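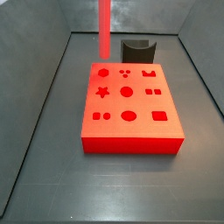
カテゴリ:ロボット・自動化 > 研究手法・評価

形状合わせタスクの学習で、固定カメラと方策の評価値が合わない

Grondeo

棒状プローブによる形状選択の模倣学習を検証しています。灰色の箱型の作業空間に赤い形状分類ブロックを置き、指定した開口の上までプローブの先端を移動させるタスクです。挿入は行わず、先端を対象開口の中心の真上に止めるところまでを一試行とします。画像は開始姿勢で、先端はブロック奥側の縁より少し後方の空中にあります。

上面の開口は3×3の配置です。教示は500エピソード、観測は固定カメラ1台のRGBとプローブの関節角、出力は先端の目標位置の差分です。画像エンコーダは事前学習済みのものを凍結せずに使い、行動は時系列のチャンクとして予測しています。

問題は行ごとの成績差です。手前の行(楕円や角丸長方形の開口)では検証損失と実機の成功率がほぼ対応しますが、奥の行(六角形、小円三つの組、王冠形またはU字形)では、検証損失が低いまま実機の成功率だけが下がります。失敗例の多くは隣の開口との取り違えではなく、対象の奥側に行き過ぎるずれです。

試したことは次のとおりです。
・学習ステップ数の延長(変化なし)
・色相と明度のデータ拡張(奥の行でやや悪化)
・ランダムクロップの幅を13ピクセルに縮小(わずかに改善、ただし誤差の範囲かもしれない)

プローブとブロックの色がどちらも赤系で近いことが原因ではないかと考えていますが、それなら手前の行でも同じように崩れるはずで、説明がつきません。手法側を変える前に確認すべき点があれば教えてください。損失は行動のL1で、行ごとの重み付けはしていません。

Tveit

色よりも先に、画素あたりの距離を疑います。

カメラが斜め上から見下ろしているので、上面の奥の行は手前の行より小さく、詰まって写ります。画像上で同じ量だけずれても、実空間での誤差は奥の行のほうが大きくなります。特に奥行き方向は投影で圧縮されるため、対象の奥側に行き過ぎるという失敗の向きとも矛盾しません。ただし、これだけでは片側に偏る理由は説明できないので、先端の高さも合わせて見る必要があります。先端が上面から浮いている間は、画像上で先端と開口が重なって見える位置と、先端が真上に来る位置が一致しません。単眼で高さを取り違えると、ずれは視線方向に沿って出ます。

検証損失との不一致については、損失の平均の取り方が原因だと思います。エピソードの全時刻で平均すると、空中の移動区間が大半を占め、停止直前の数ステップの誤差が埋もれます。次の順で切り分けてください。

一、検証損失を行別、かつ区間別(移動、減速、停止)に集計し直す。
二、終端の先端位置を上面の平面に投影し、対象開口の中心からの誤差を左右方向と奥行き方向に分けて記録する。
三、同じ重みのまま、ブロックを手前に平行移動させて奥の行を評価する。

三で成績が戻るなら、形状の識別ではなく見え方の解像度か教示分布の問題です。戻らない場合は、小円三つの組のように中心の定義があいまいな開口で、教示者ごとに停止位置がずれていないか調べてください。三つの円の重心なのか、いずれかの円の上なのかを仕様に書いていないと、この種のばらつきは必ず入ります。

クロップ幅の縮小で少し改善したとのことですが、ランダムクロップは絶対位置の手がかりを弱めます。固定カメラで絶対位置を使うタスクなら、一度ゼロにして比較するのが妥当です。試行回数も書いてもらえると、誤差の範囲かどうか判断できます。

Jurkow

カメラを2台にすれば直ると思います。うちはそれで直りました。

Prustmont

Tveitさんの二に補足します。終端誤差を出すとき、カメラ画像から推定した先端位置を真値にしないでください。方策と同じ視点の誤差が評価にも乗ります。順運動学で求めた位置を使い、ブロック側は治具で固定するか、四隅を別に計測します。

色の件は完全には除外できません。プローブの赤はブロックより淡いものの、先端が上面に重なると背景が灰色から赤に変わり、輪郭のコントラストが落ちます。奥の行は先端と開口の縁が画像上で近く、影響が出やすい条件です。確認には先端に無彩色のテープを巻いた教示を少量追加し、元の条件と比較すれば足ります。色相の拡張で悪化した点は、淡い赤と濃い赤の差という数少ない手がかりを崩した可能性があります。明度の拡張とは別々に評価したほうがよいです。

ブロックの後ろにある黒い湾曲した物体の位置は、全エピソードで同じでしょうか。動かない物体であれば、方策が奥行きの基準として使っていることがあります。評価時に数センチずれているだけで、奥の行の停止位置が系統的に動きます。注意マップを見るより、物体を外した条件で一度走らせるほうが早いです。

2台目のカメラは有効だと思いますが、切り分けの前に足すと原因がわからないまま数字だけ変わります。

Grondeo(追記)

行別、区間別に集計し直しました。奥の行は停止区間の損失だけが高く、全時刻の平均では見えていませんでした。終端誤差も奥行き方向に偏っています。黒い物体は教示の途中で一度置き直しており、位置の記録がありません。外した条件の評価は日曜に回します。小円三つの組の停止位置は仕様に書いていなかったので、重心に統一して教示を取り直します。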